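Part 2: Getting the wall ready and mixing your Tusis clay paint

I wrote this section after painting my own galley kitchen, and Hema Varma went over it and fixed the bits where I'd skipped ahead. If you've just opened the box, do Part 1 first and check that you have the mixing paddle, the block brush and both bags of pigment. The small bag is easy to throw out with the packing paper (I did, and had to go fishing in the recycling!).

The shade I talk about all the way through is Tanguy, our brown-red. Everything works the same for the paler ones, except for the bit about touch-ups in step 7.

Before you start

Look at your room in the morning and again with the lights on. Dark earthy colors change a lot from one wall to the next, and in a narrow room you'll see two very different browns meet at a corner even when they came out of one bucket. I panicked the first time. Don't panic, and please don't remix!
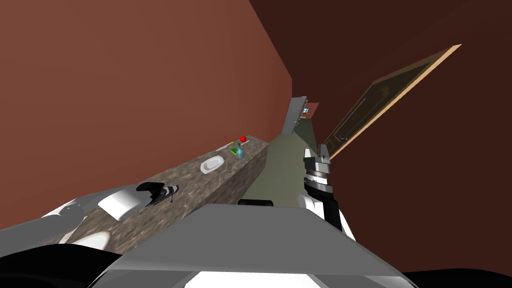 Reddish-brown walls in a long, narrow room, one side much darker than the other.

Caution: Cover your counters. Clay paint wipes off tile easily enough, but it gets into the pores of unsealed stone and stays there. If you don't know whether yours is sealed, treat it as unsealed.

Preparing the wall

1. Wash the wall with warm water and a drop of dish soap, then rinse it. Kitchens need two rinses. Leave it overnight.

2. Fill any holes and sand them flush. Run your palm over the patch with your eyes shut — you'll feel a ridge long before you see it.

3. Brush on the Sendislow primer, straight from the can. Don't thin it. It goes on milky and feels a little gritty under your hand once it has dried, like very fine sandpaper. Give it four hours.

Note: Already have flat latex on the wall? You still need the primer. Pirmin Widmer tried it without in his hallway, and he's now painting his hallway again.

4. Pick your stopping points. Work from corner to corner and plan to finish a whole wall in one go, with no coffee break in the middle. Corners hide a join beautifully, and the change from light to shade does most of the work for you.

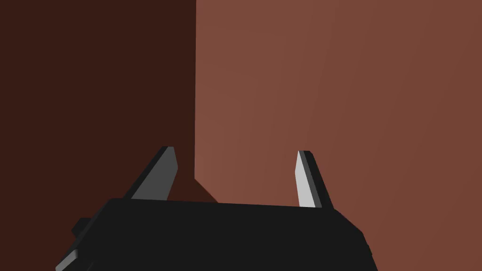
5. Mix the paint. Pour the water into the bucket first, then add the powder a scoop at a time with the paddle running slowly. When it looks like pancake batter, stop and let it stand for 40 minutes, then stir again. It will have thickened up, so add a splash of water if the brush drags.

Caution: Wear the mask while you're pouring. The powder is fine and it floats.

6. Brush it on in short crossing strokes, keeping the edge wet as you go. You'll probably hate it at this stage. Mine looked like a muddy barn door! Leave it be until the next day, then do the second coat the same way, only a touch thinner. Faint streaks are part of the look, and they show up most where light comes in low along the wall, so stand well back before you decide something needs fixing.

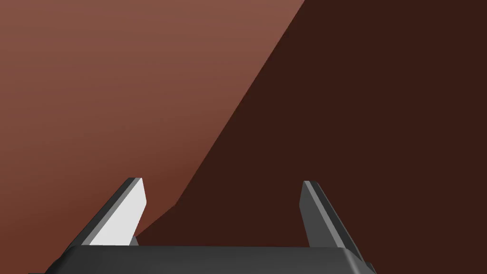
7. Save a jar for touch-ups. Label it with the shade and the batch number from the bag, and keep it in the fridge for up to 3 weeks. With Tanguy, dab on touch-ups with a damp sponge instead of the brush, feathering outward. The paler shades don't care how you do it.

8. Wash the brush and paddle right away in a bucket, and tip the cloudy water out in the yard, not down the sink.

If the color rubs off on your sleeve after 2 days, the mix was too wet. Kamala Chacko at the Fladanlow counter can sell you the clear fixing coat, and Part 4 covers how to put it on.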